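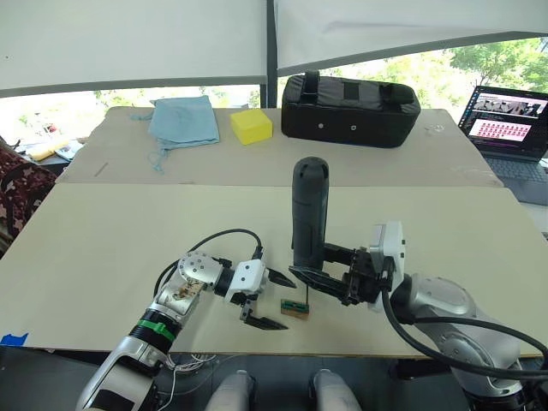
Replacing the terminal block in a wall thermostat

The Feson unit in our hallway lost contact on one terminal in June. The screw had stripped, and the wire slid out under its own weight. A new block cost 2 dollars at the hardware store in Brornham -- the full thermostat is 60. 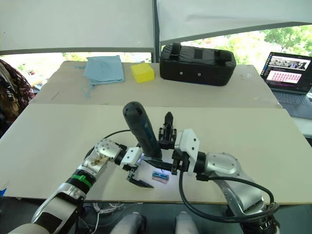

Dale Whitcombe
Site owner and editor

Shut off the furnace breaker first. Label each wire before pulling it. Set the driver to its lowest torque, and finish by hand if the clutch slips. Mine has held for 48 days with no dropouts in the log.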